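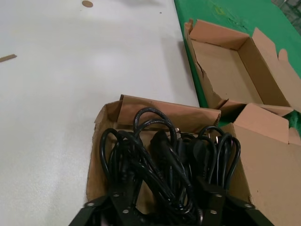
Who we are

Allell packs the parts of a product that people only notice when they're missing: the power cords, the adapters, the leads that go in the box beside the thing you wanted to buy. We started in a rented unit on the edge of Brindton with a couple of benches and a great deal of tape, and we've grown (more slowly than we told the bank we would, but steadily) to 78 people and a second building over at Folska. On a busy day in December more than 700 cartons leave our dock, and most of us can tell you without looking which ones have the heavy cords in them.

For most of those years every cord was picked up by a person. It's not hard work in the way that lifting is hard, but cords tangle, and pulling them out of a full carton and laying them in an empty one all afternoon is rough on the thumbs and wrists. Our packers had been saying so for a long time, and we were slower to listen than we should have been.

So now we have Pascu, our name for the whole project of teaching robot arms to handle cords. The bench is set up very much the way our packing benches always were, with a full box and an empty one side by side and the flaps open, and a gripper goes into the cords where a hand used to go.
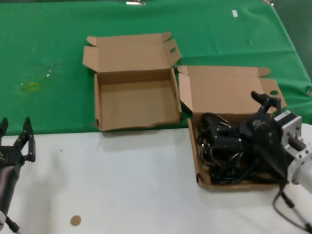 Did anyone lose their job when the arms came in?
Everyone who was packing cords when Pascu began was offered a place somewhere else in the company at the same pay or better, and almost all of them took it. A few now work on the arms themselves.

We're often asked whether the arms are faster than people, and the answer for the moment is that a good packer still beats them easily. A cord is a difficult thing for a machine! It bends wherever it likes, it hooks itself around its neighbor, and a black cord on top of other black cords is hard enough for anybody to make out. What the arms give us is a way to take the dull, sore-wrist part of the day off people a little at a time, and we'd like to do that properly even if it takes us longer.
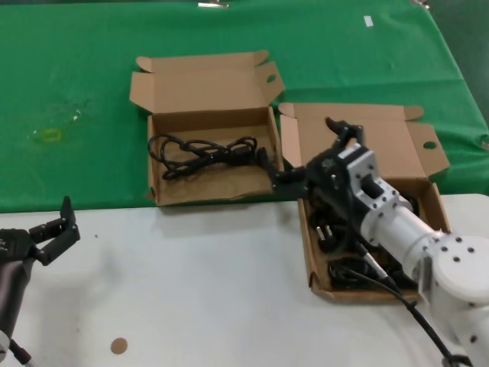
What has changed for the people here

The afternoons, mostly. Packers used to spend whole shifts on cords, and they now split their time between checking finished cartons, setting out work for the arms and looking after customer orders that need a bit of thought. Anyone who wanted to learn to run an arm was given six weeks of paid training, and we were delighted (and a little surprised) by how many of our longest-serving people put their names down first.

It hasn't all been smooth. Some folks missed the chat across the bench, so we moved the breaks around until teams could sit down together again. The robot room has a shiny green floor and a row of white humanoids along the back, and it took a while before it felt like part of the same company.
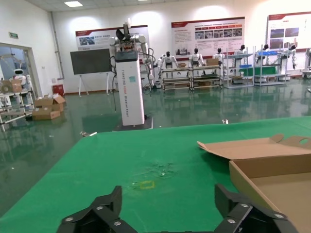

Come and see us

We're always glad to show customers, schools and neighbors around the Brindton building. Mornings are best, before the dock gets busy. Write to the front office with the size of your group, wear flat shoes, and leave time for a cup of coffee with the packing team afterward, as they'll have plenty to tell you.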